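Projektbericht im Modul »Musikproduktion und Musikwirtschaft«
Nahom Kassa und Yeshi Woldemariam
Betreute Arbeit, Sommersemester

# Eine EP mit äthiopischen Skalen: Produktion und Veröffentlichung von »Drirham«

## 1. Ausgangspunkt

In unserem Projekt haben wir eine EP mit vier Stücken produziert und sie über das kleine Netzlabel Vorkus veröffentlicht. Die EP heißt »Drirham« und bewegt sich zwischen Ambient und langsamem Techno. Der Projektname für uns beide ist Zunano. Wir haben ihn schon im ersten Semester benutzt, damals aber nur für eine Übung im Fach Klangsynthese.

Die Frage, mit der wir angefangen haben, war eine musikalische. In der äthiopischen Musik gibt es mehrere fünftönige Modi, die man Qenet nennt. Am bekanntesten sind Tizita, Bati, Ambassel und Anchihoye. Wir wollten wissen, wie man mit diesen Modi elektronische Stücke schreiben kann, die nicht wie ein Sample mit Schlagzeug darunter klingen. Viele Produktionen nehmen eine alte Aufnahme, schneiden zwei Takte heraus und legen einen Beat dazu. Das kann sehr gut klingen, aber für uns war es interessanter, alle Töne selbst zu erzeugen.

Die Arbeitsteilung war am Anfang klar: Nahom macht Synthese, Rhythmus und Mischung, Yeshi schreibt die Melodien, spielt die Krar und kümmert sich um das Label. Später hat sich das etwas vermischt, vor allem im dritten Stück, wo beide an der Melodie gearbeitet haben.

## 2. Die Stücke und das Tonmaterial

Für jedes Stück haben wir einen Modus gewählt und ihn bis zum Ende behalten. Ein Wechsel innerhalb eines Stückes war in der Planung vorgesehen, wir haben ihn aber nach den ersten Versuchen wieder gestrichen. Der Übergang hat jedes Mal wie ein Fehler geklungen.

| Nr. | Titel | Modus | Hauptinstrument |
|---|---|---|---|
| 1 | Degefa | Tizita | Krar, FM-Synthese |
| 2 | Nachtbus | Bati | subtraktive Synthese |
| 3 | Drirham | Anchihoye | Krar, Granularsynthese |
| 4 | Unter Dach | Ambassel | Flächen, Feldaufnahmen |

Eine Schwierigkeit war die Stimmung. Die Krar wird nach Gehör gestimmt, und die Intervalle liegen nicht genau auf dem Raster der gleichstufigen Stimmung. Wenn man dazu einen Synthesizer in der normalen Stimmung spielt, entstehen Schwebungen. In »Degefa« haben wir diese Schwebungen gelassen, sie geben dem Stück eine gewisse Unruhe. In »Drirham« haben sie gestört. Dort haben wir die Tonhöhen der Krar gemessen und für den Synthesizer eine eigene Stimmtabelle geschrieben.

Der Titel »Degefa« ist ein Familienname. Er gehört zu dem Lehrer, bei dem Yeshi als Kind die ersten Stunden auf der Krar hatte. Er hat das fertige Stück bekommen und uns geschrieben, dass ihm die Bassdrum zu laut ist.

## 3. Aufnahme

Die Krar haben wir im kleinen Studio der Hochschule aufgenommen, mit zwei Kleinmembranmikrofonen in XY-Anordnung. Der Raum ist recht trocken, was für die spätere Bearbeitung gut war. Insgesamt haben wir 416 einzelne Aufnahmen gespeichert, viele davon nur mit einem Ton oder einem kurzen Anschlag. Aus 40 von diesen Aufnahmen haben wir ein spielbares Instrument für den Sampler gebaut.

Beim Benennen der Dateien waren wir am Anfang nicht ordentlich. Die ersten Aufnahmen hießen »krar neu« und »krar neu 2«, und wir haben einen ganzen Samstag gebraucht, um alles noch einmal anzuhören und richtig zu benennen. Danach haben wir ein festes Schema verwendet: Saite, Anschlagsart, Lautstärke, laufende Nummer.
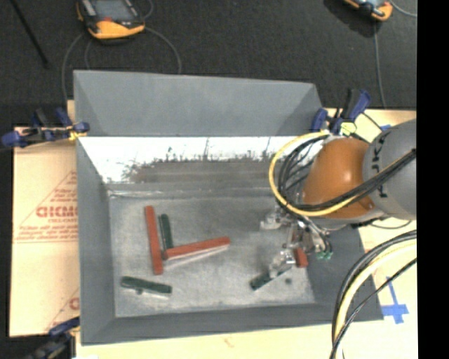

*Zuletzt geändert: August*

Für den Rhythmus haben wir keine fertigen Sample-Pakete benutzt. Die Bassdrum kommt aus einem Sinusoszillator mit einer schnellen Tonhöhenhüllkurve, die hohen Klänge sind gefiltertes Rauschen. In »Nachtbus« läuft darunter ein Muster im 6/8-Takt, über dem die Bassdrum gerade Viertel spielt. Dieses Verhältnis hat uns viel beschäftigt. Wenn die Bassdrum zu stark ist, hört man den 6/8-Takt nicht mehr und das Stück wird gewöhnlich. Wir haben deshalb den Pegel der Bassdrum gesenkt und die Betonung auf die tiefen Töne der Melodie gelegt.

## 4. Mischung

Die Mischung haben wir zuerst mit Kopfhörern begonnen. Das war nicht günstig. Auf den Lautsprechern im Studio zeigte sich, dass die tiefen Mitten bei allen vier Stücken zu dicht waren. Besonders der Korpus der Krar und die Flächen lagen im gleichen Bereich. Folgende Schritte haben geholfen:

- Hochpassfilter auf allen Flächen, bei 30 Hz beginnend und dann nach Gehör höher gesetzt
- Hallanteil der Krar nur noch in den Höhen
- die Flächen in den Strophenteilen ganz stumm
- Kompression der Summe entfernt und nur auf der Rhythmusgruppe eingesetzt

Das Mastering hat das Label übernommen. Wir bekamen nach einer Woche eine erste Fassung zurück, die uns zu laut war. Die leisen Anfänge von »Unter Dach« waren fast so laut wie der Höhepunkt. Wir haben um eine Fassung mit mehr Dynamik gebeten und sie auch bekommen. Aus diesem Austausch haben wir gelernt, dass man beim Abgeben der Dateien gleich ein Referenzstück und eine kurze Notiz zur gewünschten Lautheit mitschicken soll.

## 5. Veröffentlichung bei Vorkus

Vorkus veröffentlicht ausschließlich digital und hat keine feste Stilrichtung. Der Vertrag ist kurz, er hat 2 Seiten. Die Rechte an den Aufnahmen bleiben bei uns, das Label erhält eine nicht exklusive Lizenz. Yeshi hat den Vertrag in der Sprechstunde für Medienrecht prüfen lassen. Dort wurde uns geraten, die Laufzeit der Lizenz genau zu nennen, weil sie im Entwurf gefehlt hat.

Schwieriger als erwartet war der Text zur Veröffentlichung. Unser erster Entwurf erklärte fast nur die Modi und war für eine Hörerin ohne Vorwissen kaum verständlich. Der zweite Entwurf war das Gegenteil, mit Wörtern wie »Reise« und »Seele«, die wir beide nicht gern lesen. Am Ende steht auf der Seite des Labels ein Text mit fünf Sätzen, der die Krar nennt, die vier Modi aufzählt und sonst nicht viel behauptet.

Zur Veröffentlichung haben wir ein Konzert im Foyer der Hochschule gespielt. Für die Live-Fassung mussten wir die Stücke in kürzere Teile zerlegen, damit Nahom sie in freier Reihenfolge starten kann. Yeshi spielte die Krar mit einem Tonabnehmer. Bei »Drirham« gab es in der Mitte eine Rückkopplung, die wir mit einem schmalen Filter beseitigen konnten. Das Stück war dadurch etwas länger als geplant.

## 6. Auswertung

Mit »Degefa« und »Nachtbus« sind wir zufrieden. Bei »Drirham« ist die Granularsynthese aus heutiger Sicht zu deutlich im Vordergrund, man hört an manchen Stellen mehr den Effekt als die Melodie. »Unter Dach« hat den schönsten Anfang, findet aber keinen richtigen Schluss; wir haben es dreimal umgebaut und dann so gelassen.

Die Frage nach dem Tonmaterial können wir nur für uns beantworten. Ein Modus allein gibt noch keinen Charakter. Wichtig sind auch die Verzierungen und die Art, wie eine Phrase zum Grundton zurückkehrt. Sobald wir die Töne streng auf das Raster gesetzt haben, ging davon viel verloren. In allen vier Stücken ist die Melodie deshalb frei eingespielt und nachträglich nicht quantisiert worden.

Für ein nächstes Projekt möchten wir die Masinko dazunehmen, die einsaitige Geige. Yeshi hat schon ein Instrument ausgeliehen. Die Stimmtabelle und das Sampler-Instrument liegen im Projektordner und können von anderen Studierenden des Moduls benutzt werden.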